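Section 2: Pairing the charger and setting the overnight limit

Before you start. Car parked, in Park, doors shut. Waltard wall unit powered up, light solid white. Phone on the same wifi as the unit.

1. Open the Latuheru app. Tap Add Vehicle.
2. Hold the key card to the reader on the unit untill it beeps. One beep only. Two beeps = card not known, go back to step 1.
3. Plug in. Push till it clicks.
4. In the app, pick your breaker size. Not sure? Ask your electrician, don't guess.
5. Set Charge Limit to 80 percent for daily driving. Higher is fine before a long trip.
6. Set Start Time. Most night rates kick in late evening, check your bill.
7. Tap Save. Wait for the green check before closing the app.

CAUTION: No extension cords. No adapters from other makers. If the plug or handle feels hot, stop charging and call service.

Note: the cable is heavy in cold weather. Hang it back on the hook, dont leave it on the floor where the car can roll over it.

Note: firmware updates run on Saturday, early morning. Charging pauses and picks up again on its own.

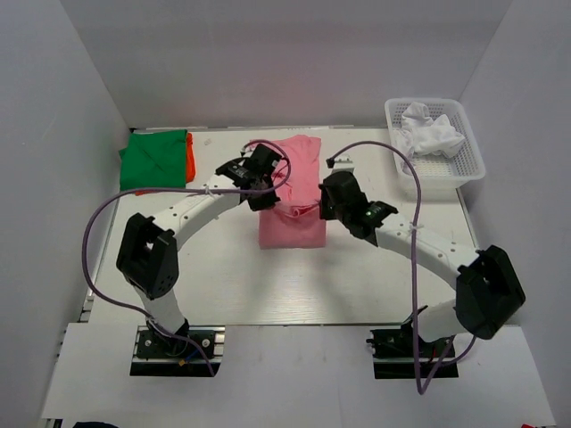
Can two cars share one wall unit?
Only one can charge at a time. Add the second car with its own key card (steps 1 and 2), then swap the plug when the first is done.

Next: Section 3, Cable care and storage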